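How to sort a drawer of loose buttons

Tip the whole drawer out on an old towel so nothing rolls away. Pick out the pins, hooks and bits of thread first and put them in a saucer. Anything cracked can go in the bin.

Sort by size before colour. Shirt buttons go in one heap, coat buttons in another, and whatever is left makes a third. If you have 2 or more that match, thread them on a short length of cotton and knot it. My own lot came from a house clearance in Billside and took three evenings, with well over 500 in shirt buttons alone.
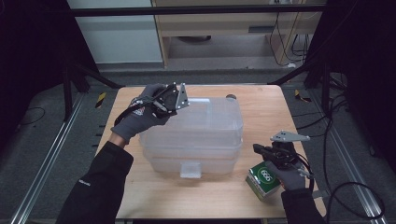 Matching sets need to stay together once you have found them. Small paper envelopes work well, with one button sewn to the front. Stand these upright in a frosted plastic box; two stacked, like the pair on the wooden table, take up little room on a shelf and let some light through. Keep metal buttons apart from the rest – they can mark pale ones.

Wash dirty plastic buttons in warm water with a drop of washing-up liquid, then dry them overnight on kitchen paper. Shell and wood should only be wiped with a dry cloth.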